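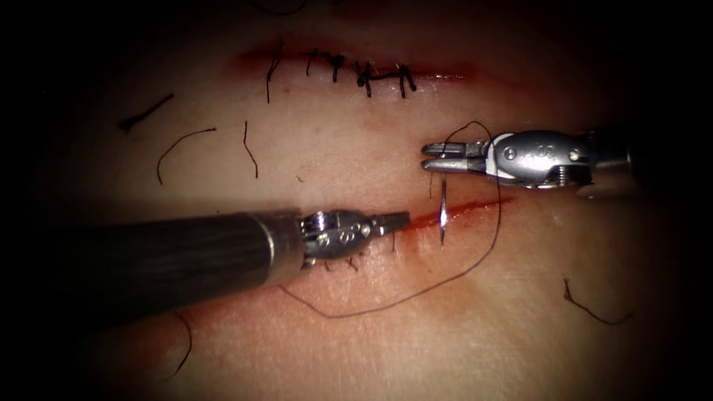 Nahtpad mit zwei Schnitten, der obere mit schwarzen Einzelknopfnähten verschlossen

Seit März steht der Nimri nun bei mir im Arbeitszimmer, und weil mich inzwischen schon drei Leute aus dem Kurs gefragt haben, ob sich ein Höhenverstellbarer lohnt, schreibe ich es lieber einmal ordentlich auf. Kurz zu mir: Ich bin im letzten Abschnitt des Studiums, sitze viel und gern bis spät in die Nacht und habe jahrelang an einem alten Küchentisch gelernt, den meine Tante Dalal beim Umzug übrig hatte. Schön war der, aber für meinen Rücken eine Katastrophe!

Der Nimri ist ein elektrisch verstellbarer Schreibtisch von Baltport, bestellt habe ich ihn für 559 Euro mit Platte in Eiche hell. Geliefert wurde in zwei Kartons, von denen der größere so schwer war, dass ich ihn allein keine einzige Stufe hochbekommen hätte. Zum Glück kam gerade mein Nachbar Nizar Rawashdeh nach Hause und hat mit angepackt (danke nochmal, der Kuchen kommt noch). Der Aufbau hat uns zu zweit einen Abend gekostet. Die Anleitung ist ordentlich gezeichnet, nur bei der Querstrebe habe ich die linke und die rechte Seite verwechselt und durfte 8 Schrauben wieder herausdrehen. Wer einen Akkuschrauber hat, sollte ihn bereitlegen, der beigelegte Inbusschlüssel ist eine Zumutung für die Handgelenke.

Nun aber zum Wichtigsten, der Stabilität. Beim Schreiben und Tippen merke ich im Sitzen überhaupt nichts, da steht der Tisch wie angewachsen. Im Stehen sieht es ein klein wenig anders aus: Wenn ich mich mit den Unterarmen aufstütze, schwingt die Platte leicht nach vorn und hinten. Beim Lesen ist mir das egal, beim Nähen am Übungspad stört es mich schon, da fahre ich ihn lieber wieder herunter. Ich bin allerdings auch ziemlich groß und stelle ihn entsprechend hoch ein, bei kleineren Leuten dürfte das weniger ausmachen.

Der Motor ist angenehm leise, ein tiefes Summen, mehr nicht. Meine Mitbewohnerin Najwa schläft Wand an Wand und hat sich noch nie beschwert, auch nicht, wenn ich um 23 Uhr noch einmal aufstehe. Vier Höhen lassen sich speichern, benutzt habe ich bisher zwei. Die Tasten sitzen rechts unter der Kante, für mich als Linkshänderin etwas unpraktisch, aber man kann das Bedienteil umschrauben. Das habe ich nach ein paar Wochen dann auch gemacht.

Von der Oberfläche bin ich angetan. Teeränder gehen mit einem feuchten Tuch weg, nur ein Klecks Desinfektionsmittel hat eine matte Stelle hinterlassen, da liegt jetzt eben das Mauspad drauf. Ein bisschen schade finde ich, dass die Kabelwanne extra kostet und dann auch noch so schmal ausfällt, dass meine Steckdosenleiste nur schräg hineinpasst.

Ach ja, der Kundendienst: Eine Fußkappe war gerissen, ich habe Fotos geschickt und nach wenigen Tagen lag der Ersatz im Briefkasten, ganz ohne Diskussion. So wünscht man sich das.

Von mir gibt es vier von fünf Sternen, den einen Abzug teilen sich das Wackeln im Stehen und die Kabelwanne. Falls jemand in der Nähe wohnt und vor dem Kauf probestehen möchte - einfach unten einen Kommentar dalassen, Tee ist immer da.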